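Home helpers wanted: fold your washing, teach a gripper (paid, flexible hours)

3 comments
10 shares

Hello! I look after recordings for Brarnanico, a small outfit above the bakery in Trarkovdale, and I'm after a few more people to join us from the start of March. If you can fold a towel and you've got a bed, a table or a bit of clear floor, please read on.

We're gathering examples of ordinary household jobs so that a learning system can pick up how people handle cloth. Cloth is a pig of a thing for a robot. A mug stays mug-shaped wherever you put it, but a pillowcase is a different shape every time you touch it, so the system needs to see an awful lot of pillowcases. And aprons, tote bags, socks, tea towels, that shirt with the annoying collar. We call the collection Hirvonen and it stands at 3822 clips so far, which sounds like loads until you see how many of them are tea towels (guilty, a lot of those are mine).

You do the jobs with a hand-held gripper we lend you. It has two fingers and a camera on it, and you squeeze to close them. It feels daft for the first half hour and then your hand gets the hang of it. I do most of mine on the bed with a ring light on a tripod, and I'd say anything with straps is the most fun, once you stop swearing at it.

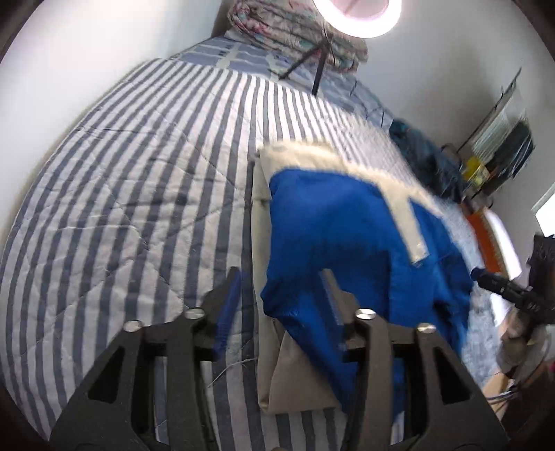

Photo: Brarnanico / Hirvonen recordings

A session is made up of short goes. Pick a thing up, fold it or move it or hang it over something, put it down, let go, stop recording. Then muddle it up and do it again a bit differently. Please don't tidy the house for us! Stripy covers, patterned blankets and heaps of jumpers are all welcome, and the more homes look like homes the better the examples are. What I do ask is that you keep faces, post and family photos out of view, and that everyone you live with is happy about it before you begin.

Fumbles are fine too. If you drop something, carry on and pick it up again, and mark the clip as a fumble in the app. I've had people send me nothing but perfect folds and I have to write back and ask for the messy ones.

You'd suit this if you're patient, over 18, and don't mind doing the same small job over and over with the radio on. No technical background needed, I used to run a launderette. You'll want decent wifi for sending clips, and a hand that's comfortable squeezing for a while. Left-handers, I'm very keen to hear from you, we're short.

It's 10 hours a week, in whatever chunks you like, for 3 months to begin with. You're paid by the hour, and the training afternoon counts as hours. Clips that don't pass the check are still paid for as long as you've had a proper go. We supply the gripper, the light and the tripod, and you bring the laundry. Travel to the training is covered from anywhere on the Trakham bus.

To apply, send me a few lines about yourself and the sort of cloth things you've got at home (a list is lovely, I do read them). No CV please. Put 722 in the subject line so it lands in the right folder, and get it to the Brarnanico office by 24th December. You can also drop a note through the door by the bakery, but push it right in, the letterbox sticks.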